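Do I really need an app to tell me I slept badly?

18th August

I have been wearing a sleep tracker since January and I think I'm about done with it. It's called the Stulora, it goes around your wrist, and every morning it gives you a score. My score this morning was 61. I felt fine until I looked.

That is my main complaint, I guess. I used to wake up, decide whether I was tired, and make coffee either way. Now I wake up and check. If the number is good I feel a bit smug, and if the number is bad I drag myself through the morning like someone with the flu. I've started to suspect the number is doing more to me than the sleep is.

The box said the thing was tested on 737 sleepers. It didn't say who they were, or what they were compared with, or whether any of them had a dog that gets on the bed at 2 in the morning. I wrote to the company and asked. I got back a cheerful email with a link to the page I had already read.

So I ran my own test, for what it's worth. For 15 nights I wrote down how I thought I had slept before I looked at the score. We agreed on some of them. On one of the nights we didn't agree, I had been sitting up in a chair reading until very late, and the Stulora gave me credit for "deep, restful sleep." It was a good book, too.

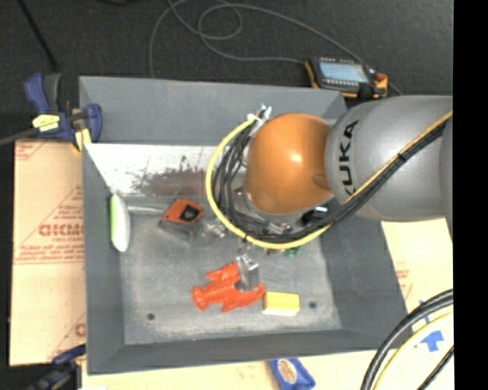

Orange joint, yellow cable, gray tray.

My sister-in-law swears by hers, a Sotard, and says it changed her life. When I asked how, she said she goes to bed earlier now. Well, sure. I could have told her to do that for free - and I think I did, more than once.

I'm not saying these gadgets are useless. If you have a real problem with your breathing at night, go see a doctor and get a proper test. But the monthly fee on mine just went up to 10 dollars, and what I get for it is a graph in three shades of purple and a reminder to "wind down" that buzzes my arm when I'm already half asleep.

The plan is to leave it in the drawer until the end of the month and keep writing my own notes on paper. I took it off last night. I woke up twice, once for the dog and once to check my wrist.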